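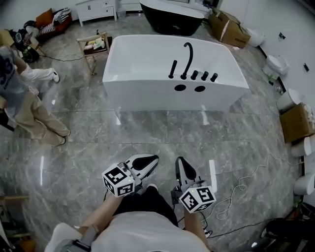

## The First-Year Writing Course Should Keep Its Long Assignment

The proposal now before the faculty of Vasier College would replace the long paper in the first-year writing course with a series of short responses, submitted weekly and graded on a simple scale. The proposal has been prepared with care, and its authors are right that the present arrangement places a heavy load on instructors. It should nevertheless be declined.

The college enrolled 1,355 first-year students this fall. Every one of them is required to take the course, and under the current rules every one of them must finish a single paper, revised at least twice, on a subject of the student's own choosing. For many it is the longest piece of writing they have ever attempted. High school assignments have grown shorter over the years, and a student may arrive on campus with excellent grades and no experience of keeping an argument going past the second page.

Supporters of the change point out that short responses of 200 words can be returned within a few days, while comments on a long draft may take three weeks. Prompt feedback has real value. A student who hears on Wednesday what went wrong on Monday is more likely to remember the mistake. The present delay is a staffing problem, however, and it ought to be treated as one. Smaller sections would shorten the wait without changing what is asked of the student.
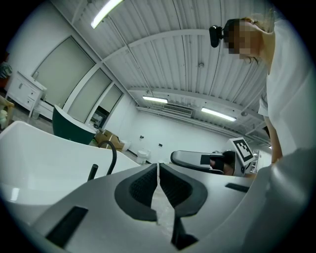

There is also the matter of what revision teaches. A short response is seldom worth rewriting, and few students will return to one after the grade is posted. The long paper has to be taken apart. Its author must decide that a favorite paragraph does not belong, or that the real subject appeared only on page six and should be moved to the front. These are uncomfortable decisions for an eighteen-year-old, and they are the same decisions that will be required in a senior thesis, a grant application or a report to an employer.

The experience of the Lobo Program deserves attention here. Lobo, the college's evening division, moved to short weekly writing several years ago, chiefly to accommodate students who hold full-time jobs. Its instructors have since restored a final paper of 1,000 words, at the request of students who felt unprepared for upper-level courses. The two groups differ in age and schedule, and the comparison should not be pushed too far. It does suggest that students themselves see a use for sustained work.

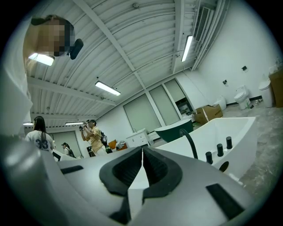 HIMEVGATE, December -- Since the first part of this essay was circulated, the faculty has been offered a compromise. The long paper would remain, and its drafts would be collected in four stages through Clornano, the college's course system, with brief comments at each stage. Grading would be reserved for the final version.

This is a sensible plan and merits a trial of one full year. It answers the complaint about slow feedback, and it gives students a reason to begin before the last weekend of the term. Two conditions should be attached. Section sizes must be capped before the trial opens, and the staged drafts must be read by the instructor who will grade the finished paper. The faculty is expected to take up the question when classes resume, and written comments may be left with the registrar until then.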